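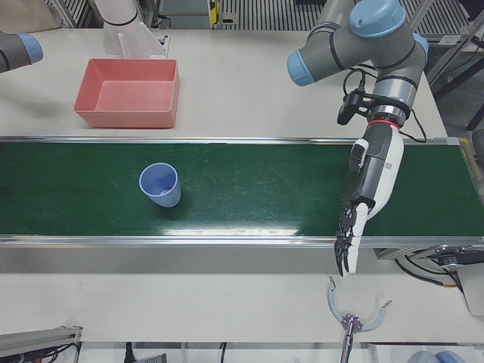 Home News Press Room Contact

Grunstead tenants' group questions "flat rate" parking plan

GRUNSTEAD, April - The Grunstead Tenants' League today asked the city to hold off on a parking permit plan that officials keep calling a flat rate. The League has read all 69 pages and has yet to find anything flat in them.

Under the plan, written by the consulting firm Zulik, a first permit would cost $164 a year. Guest passes, replacement stickers and overnight parking on Nassar Street would all be billed separately.

"We were told this would be simpler," said League chair Merike Navickas. "There are seven kinds of permit. We have five now."

Zulik's report says the change will free up spaces near the shops. It gives no parking counts taken after 6 p.m., when most renters get home and the trouble starts.

"I'd like to believe the number," said Rami Masri, who rents on Trurkum Lane. "Show me where it came from."

The League wants the evening counts made public before any vote - and a plain list of every fee, on one page.

Press contact: Haf Gittins, Grunstead Tenants' League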